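Filed under: Threads / Home & Money

I switched my household to a cash envelope system in May and I'm going to write down how it works while I still remember the dumb parts. Long thread.

Background: two adults, one kid, one paycheck that comes every other Friday and one that comes whenever my clients feel like it. We were never broke. We just got to the end of the month and couldn't say where the money went.

I tried two apps first. The first one, Plaltance, pulled in my bank transactions and sorted them for me. It kept filing the vet under "Dining." I fixed it every time and then I stopped opening it.

The second was a spreadsheet my brother-in-law Renato Bañez built for himself. It's a good spreadsheet. It has a tab for car tires. I filled it out for two weeks and then I had a cold and never went back.

So, envelopes. Plain white ones, the long kind. I wrote the category on the front in marker and the amount for the pay period under it.

Step 1. Pick the categories. I started with 16. Way too many. I had one for birthday cards.

We're at 8 now: groceries, gas, eating out, kid stuff, house stuff, pets, my spending, his spending. Rent, utilities and insurance still come out of checking on autopay and I don't touch those.

Step 2. Decide the amounts. I went through three months of statements with a highlighter. It took a full evening and I didn't enjoy it.

Our grocery number was a lot higher than I would have guessed. Eating out was lower. What got us was house stuff. Light bulbs, a shower curtain, a second shower curtain, furnace filters, a hose.

Step 3. Go to the bank. Ask for small bills. I bring a list of how many of each I want and hand it to the teller. If you ask for everything in twenties you'll be making change out of your own envelopes all week.

The Stornwood branch near me closes at noon on Saturday and there's always a line by 11. Go early or use the drive-through.

Step 4. Stuff the envelopes at the table, all at once, and write the date on the back. If there's money left from last time it stays in.
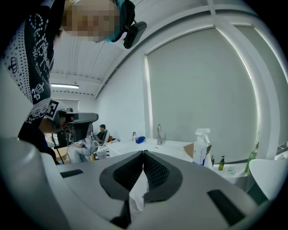
Step 5. Carry only what you need. Groceries comes out on grocery day and goes back in the drawer after. I keep my own spending one in my bag. Everything else lives at home.

Step 6. Write down what you took out. One line on the back of the envelope, amount and store. I resisted this because it felt like homework. It takes five seconds and it has settled more than one argument.

Step 7. When it's empty, it's empty. You can move money from another envelope, but you have to say so out loud to the other person. We move money most pay periods. It isn't cheating, it just has to be said.

Things that went wrong, in no order:

I left the gas envelope in a coat and then the coat went to the cleaners. They gave it back with everything in it. I tip there now.

Pay at the pump doesn't take cash, so you have to walk in. In winter I hated this enough that I moved gas back to the debit card for a while. I'd take the same amount out of the envelope when I got home and put it in a jar.

Online orders are the weak spot. If I buy dog food online, I pull the cash out of the pets envelope and clip it to a card that says "owed to checking." Every second payday that clip gets deposited. Last time it was $90, mostly dog food and one pair of kid's sneakers.

Coins. I had no plan for coins. They go in a soup can. The kid rolls them and keeps whatever is in the last roll that doesn't fill up.

My neighbor Ariel Espiritu has done this a lot longer than I have and she gave me the best tip, so I'll pass it on. Put the grocery money in two envelopes, one per week. I used to spend most of it the first weekend and then we'd eat a lot of rice.

She also shops the Malabanan market for produce and only goes to the big store for the rest. I tried it. The onions and greens are cheaper. The eggs aren't. Check your own stores.

A few people asked about safety. We don't keep a lot in the house. It's two weeks of spending money at most and it shrinks every day. If keeping cash at home worries you, do the same thing with separate checking accounts. Some credit unions let you open several for free.

Somebody also asked about losing credit card points. Yes, I lose the points. I looked at what I'd earned the year before and it was a toaster.

Do you need a special binder? No. I bought one, a Plulton with the zip pockets and the little dashboards. The zippers stick and it's too fat for the drawer. It holds takeout menus now.

Replace the envelopes when they get soft. Mine last a couple of months. Groceries goes first.

Where we are: we've had a leftover in at least one envelope every pay period since the second month. The leftovers from house stuff paid for the new hose bib. My spending is always at zero by the second Thursday and I've made peace with that.

I'll do a separate thread on holidays and school clothes, which don't fit in a two-week system and need their own thing. Still working out the amounts on that one.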